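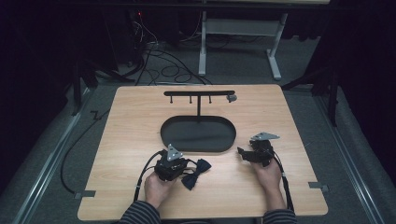
From: Concetta Grasso
To: Brulley robotics club list
Date: 2022-11-08
Subject: Re: Task sheet for Flellbridge

On the task sheet, the Frerichs group wrote:

> Is the rack fixed for the whole season? And do we
> keep the bow tie, or go back to the July objects?

Answers below. Please read them before you book table time.

1. The T rack and the oval tray stay as they are. Hands start in front of the tray, bow tie in the left gripper, right gripper open. Start with the jaws wide, like this.

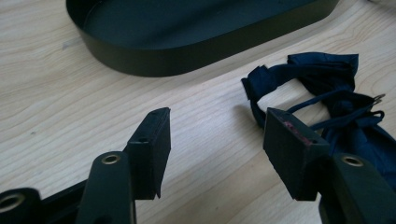
2. The bow tie stays. The July objects are back in the cupboard at Wamenville. We have 2080 runs and need 2915 for the entry, so please don't change anything on the table.

3. Check the pads before each block. Light scuffs are fine. If a pad has come loose, stop and write to me.
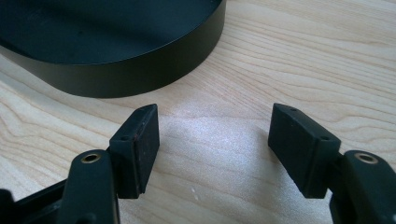 4. Each pair does 300 runs, then swaps. Put your run numbers in the shared sheet the same day. The Frerichs pair still owes me theirs.

Concetta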